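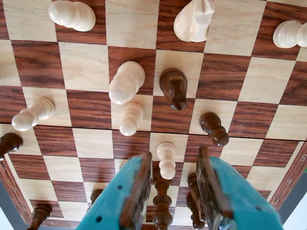 Trirkwood is a small games room above the Hateck reading library, and this page is about one of the wooden chess sets we keep there. It was given to us with its board and a box that no longer closes, and it has been in use most afternoons. Pale pieces and dark brown ones are spread over the board, a few of the pale ones on their sides, and the reddish-brown squares show a strong grain that the blond squares lack. We have had a number of questions about the set from visitors, so the notes that follow cover how it is made, how we look after it and how to borrow it.

Page last updated 14 June 2021.

The board

The playing surface alternates pale squares, close to maple in colour, with darker ones nearer to rosewood. We have no paperwork saying what the timber is, and we have not had it tested. The grain on the dark squares is the first thing most people mention. It stands out more when you look along the board from a low seat than it does from directly overhead.

The board should be wiped with a dry cloth only. Please do not use spray polish. An earlier board of ours was polished for years and the pieces began to slide on it whenever the table was knocked.

The knights

The knights are the only carved pieces in the set. Both colours have a horse's head with a mane, and the mane on the pale one is split. Seen from above you also get a good view of its ears, which are the part most likely to chip if the piece is dropped. Hold knights by the base when you set up.

The dark knight has a clear mane and muzzle. Players new to the game sometimes ask which way a knight should face. The rules do not say. Our regulars turn theirs towards the opponent, and a few prefer them sideways.

The pawns

Round heads throughout, with turned rings or a flared collar underneath. A pawn is a simple piece of turning, but they get handled more than anything else in the box and so they wear first. The dark ones keep a gloss on the head. On the pale ones, marks from fingers show sooner, and we ask people not to eat at the board for that reason.

If a pawn goes missing, tell the desk straight away. Most are found under the radiator — the floor slopes that way.

The taller pieces

The taller pieces are turned as well, with ridged bodies. The ridges collect dust. A soft, dry paintbrush gets it out, and we keep one in the drawer with the score sheets. Do not use a damp brush, and do not pick at the ridges with a pin.

Borrowing the set

Sets can be used in the room at any time during library hours. To take one home you need a Hateck card and a deposit, and the loan is for 2 weeks. Please quote item number 1549 at the desk, and count the pieces into the box with a member of staff before you leave. The board goes in a separate cloth bag, item 2044.

Lay the pieces flat in the box, pale ones on the left. The lid is held on with a strap — leave it loose, as pulling it tight puts pressure on the pieces at the top.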